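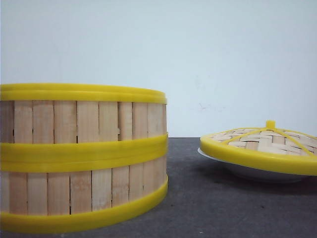
Two-tier bamboo steamer with yellow plastic bands — how do I look after it?

Posted by Noemi Lindqvist in Kitchen & Table, July 1, 2020

Hello all! I've just got my first proper steamer and I'm a bit in love with it. Two tiers and a lid, bamboo slats all the way round, and bright yellow plastic bands at the top, middle and bottom. Every guide I find is about the all-bamboo sort, so I'm not sure how much applies to mine.

What I'd like to know:
Do I soak it before the first use, and does the plastic mind?
Can both tiers go on at once, or does the top one stay half raw?
Where do you put the lid when you're checking the food? Mine drips everywhere.

I've got a wok and one big saucepan, and mostly want to do buns, greens and the odd bit of fish. Thank you!

Vasiliki Drakos
Member, Nomthorpe

Oh, you're going to have such fun with it! I've had mine for years and it comes out most evenings once September arrives and the kitchen cools down.

First use: rinse it well in plain water, no soap, then steam it empty for 10 minutes. That takes away most of the sawdusty smell. I don't bother soaking. Bamboo drinks up whatever you put it in, so washing-up liquid really does come back to haunt your dumplings.

Both tiers at once is fine, it's the whole joy of the thing. Put whatever needs longest in the bottom and the quick stuff on top. Fish always goes below in our house, because once I had it above the custard buns and, well, fishy custard. Swap the tiers over halfway if you've got buns in both.
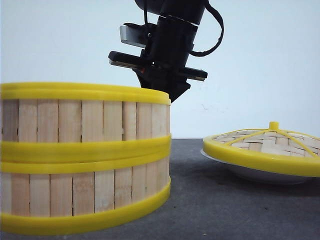
Check that the tiers sit flat on each other before you light the gas. If you can see a gap where they meet, turn the top one a little until it drops into place, otherwise the steam comes out of the middle and the top tier sulks. And line it! Cabbage leaves are lovely, baking paper with a few holes is easier.

As for the lid, I rest it on a shallow plate next to the hob. It catches the drips and you can tip them in the sink afterwards. Lift it away from you, the steam is fierce.

Kurnik

just use a metal one, goes in the dishwasher. bamboo goes mouldy 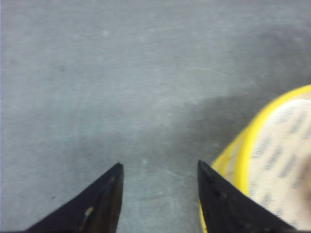

Kęstutis Adomaitis
Kitchen & Table moderator

Bamboo only goes mouldy if it's put away damp, so please don't be put off, Noemi. I stand the tiers apart on the worktop overnight, lid separate, and stack them again next day. Never in a sealed bag or a closed box.

On the plastic: I can't tell you what yours is made of, so look for a leaflet or ask the shop. Until you know, I'd keep the bands clear of the wok sides. With a wok the bottom rim touches hot metal all the way round, and I wouldn't want that with plastic. A steaming ring over your big saucepan is kinder — the steamer sits on the ring and the flame stays well under it. Keep the flame low enough that it doesn't lick up the sides of the pan.

Top the water up from the kettle. For a big batch of buns I go 30 minutes in total over two rounds, and I look at the water between them.

Vasiliki's plate trick is a good one, I do the same with an old soup plate. A tea towel tied round the inside of the lid also helps if you're getting wet patches on the buns.

Noemi Lindqvist

Brilliant, thank you both! Off to find a steaming ring. Cabbage leaves it is.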